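Notes for the club talk, Tuesday. Till is on the door, Kobina has the extension leads. Start once the tea is done.

**Opening**

Talk is on wiring and ballast for a small shelf layout. Mine is called Huvatlow, a branch terminus with a goods loop and one long siding. Scale is HO. I built the baseboard last July and ran the first train in the fall.

Say early on: questions as we go, don't save them up.

**The bus wires**

- Two heavy wires under the board, red and black, running the full length.
- Droppers from every piece of rail. I did skip the short ones at first, and went back later to do them.
- Solder the dropper to the outside of the rail, at the back, where the operator won't see it.
- Label both ends. Masking tape is fine. Mine says things like "loop, east" and I still get lost.

Pass around the sample length of track with the droppers on. Zamfira asked about suitcase connectors last time. I used them on half the board and solder on the other half. No faults on either so far.

**Block sections**

Layout has 4 sections, each with its own toggle switch. Kwaku's layout, Quartey, does the same job with a rotary switch, and he can talk about that if people want to hear it.

Show the panel drawing. Point out the goods loop switch, which is upside down on the panel. I have left it.

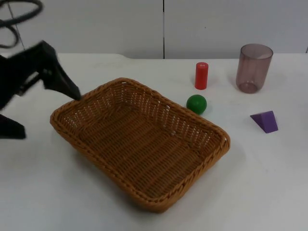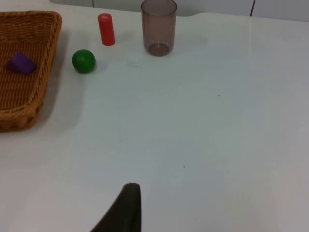
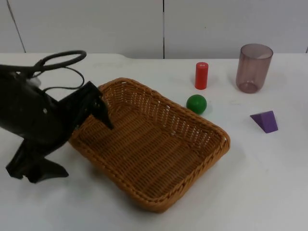

**Ballast**

Ballast went down after all the electrical testing was finished. I brush it between the ties dry, wet it with a mist of water and a drop of dish soap, then run in thinned white glue with a dropper. Before any of that, everything loose comes off the layout and goes into one container. A shallow rectangular wicker basket like the one in the pictures suits this, as you can see everything in it without digging. Wagons go in first on a folded cloth, then the signal posts and the buildings that lift off. Leave it all overnight before you touch the track.

Mention the color. I used a gray mix at the station and a browner one in the siding. The join between them is behind the goods shed.

**Cleaning up after**

- Vacuum with a stocking over the nozzle and you get the spare ballast back.
- Clean the railheads twice, then run an engine slowly over every section.
- Check the moving parts of each switch with a toothpick. Glue got into one of mine and I had to lift it out.

**What went wrong**

One section was dead after ballasting. I spent an evening on it with the meter. It was a dropper I had knocked off with the vacuum. Nana found it by looking under the board with a flashlight.

The siding is also too short for the train I wanted. It holds 3 wagons and the engine. Grutovley, the next board, will have a longer one.

**Running session**

Plug in the controller, engine 119 first, then anyone who has brought stock can have a turn. Check wheels before they go on. Kobina has the cleaning pad.

Remind people to sign the sheet for the exhibition before they leave.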